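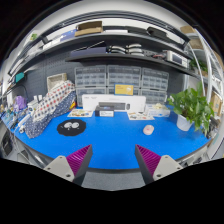

Who was the Abreu of Abreu Landing?

He was a ferryman and storekeeper who ran the river crossing below Plosine in the years before the bridge was built, and the landing took his name while he was still working it.

That much was settled this spring, after a long stretch in which local people gave three or four different answers. The county guidebook said Abreu was an army scout. The sign at the boat ramp said he was a landowner who gave the ground to the town. An older story, still told in Favbridge, made him a priest who blessed the river after a flood. None of these came with a source, and the sign has since been taken down for repainting.

The answer came out of a ledger. It belonged to the Kuleck mill, which stood upstream of the crossing and sold flour, cornmeal and feed to farms on both banks. The book has 344 pages. It was kept by at least two clerks, one with a neat slanted hand and one who pressed so hard that his pen went through the paper in places. Abreu shows up in the first few pages and keeps showing up until the book is nearly full.

What the mill wrote down

The early entries are for feed. Abreu bought oats and cracked corn, more than a man with one horse would need, and paid for part of it in what the clerk called "passage." It took the readers some time to work out that this meant ferry trips. The mill sent wagons across the river every week during the season, and Abreu carried them over against his bill.

Edeltraud Lanz, who edited the transcription, first thought "passage" was a person's name. She had a list of customers going and had put Mr. Passage on it. Then she came to a line that read "passage, 2 wagons and team, high water," with a larger credit than usual next to it.

"I crossed him off," Lanz says. "After that the whole book was easier to read."

Later on, the entries change. Abreu begins buying flour by the barrel, along with salt, nails and lamp oil that the mill got in from outside. He was stocking a store. People waiting for the ferry could be there for hours when the river was up, and it made sense to sell them something. In a March entry near the middle of the book, the clerk writes "delivered at Abreu's landing" for the first time. Before that he had written "delivered at the crossing." He goes back and forth between the two for a few months and then drops the older wording for good. 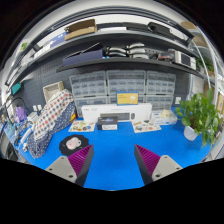

Reading a mill ledger takes patience and a certain amount of room, and the people who did this one worked on it mostly on weekday evenings. Lâm Tạ and Thiện Vi split the pages between them and then swapped, so that every line was read twice by different eyes. They worked from scans, with a printed list of abbreviations kept close by. A wide blue tabletop like the one here, with two long shelves on the pegboard wall behind it, is enough space for that kind of job, provided the reference books go up on the shelves and stay there between uses. Where the two readings disagreed, the line went to Lanz. She kept the disputed ones in a separate file with both versions side by side, and some of them are still in it.

The spelling gave the most trouble. Abreu appears as Abrew, Abrue, Abro and once as Obrey. The heavy-handed clerk preferred Abrew. There is a separate customer called Abner, and for a while the two accounts were mixed together. They were pulled apart by looking at where the goods went, as Abner always collected at the mill door.

The scout story

The army scout seems to have been a different man altogether. Vy Lại traced the guidebook's version back to a newspaper piece on the old military road, printed long after the ferry had closed. The writer mentions a scout named Abreu who guided a supply train over the hills, a trip of 42 miles, and adds that "the landing no doubt preserves his name." Later writers left out the "no doubt."

Lại found no scout of that name in the supply train's own papers. She did find a teamster whose name could be read that way if the first letter is taken for an A. She thinks it is an O.

The landowner story has a little more to it. Abreu did own ground at the crossing, a narrow strip that took in the store and the ferry road. He didn't give it to the town. It was sold for unpaid taxes after the bridge opened, and the buyer was the Kuleck mill.

As for the priest, there is nothing in the ledger either way. Priests did use the ferry, and one of them was let across without charge, which the clerk noted.
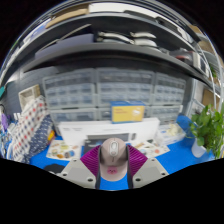
A pale pinkish-beige computer mouse, its scroll wheel set in a glossy whitish oval.

Plosine at the time was a town of about 200 people, and the crossing was the only place to get a loaded wagon over the river without a long trip north. The ferry itself was a flatboat on a rope. In low water the team could be driven on with the wagon; in high water the horses went over separately, at a higher rate, and a frightened horse could hold everything up for most of a morning. The ledger notes one sack of meal after another as "wet in passage," and the mill and Abreu argued over who should stand the loss. Usually they split it.

The bridge at Favbridge ended the business. The mill's wagons went that way as soon as it opened, and Abreu's credits for passage stop within the month. His store account runs on a while longer, with smaller orders and longer gaps. The last entry under his name is for lamp oil. It was paid in coin.

Where he went next isn't known. Khang Đào has been through the cemetery lists for Plosine and for the two churches across the river and has not found him. There is a storekeeper with a similar name in the tax rolls of the next county, and Đào plans to look at those books when the courthouse basement reopens. 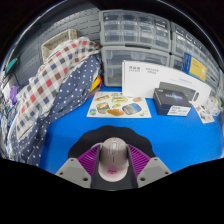 Seeing the ledger

The original ledger is too fragile to be handled and is kept flat in a box at the Plosine town library. The transcription can be read at the front desk, in a binder, with the disputed lines marked in the margin. Copies of single pages can be ordered there. Anyone with family papers that mention the ferry, the store or the Kuleck mill is asked to leave a note with the librarian. Receipts are especially wanted, as the mill's own receipt books have not been found.

The new sign for the boat ramp has been written and approved. It gives Abreu's trade and leaves off his first name, which the clerks never wrote down.

Related stories

The Flood That Moved the Kuleck Millrace
Favbridge Before the Bridge
Reading Old Handwriting: A Short Guide to Clerks' Abbreviations
The Military Road and the Teamsters Who Used It
Lost Stores of the Lower River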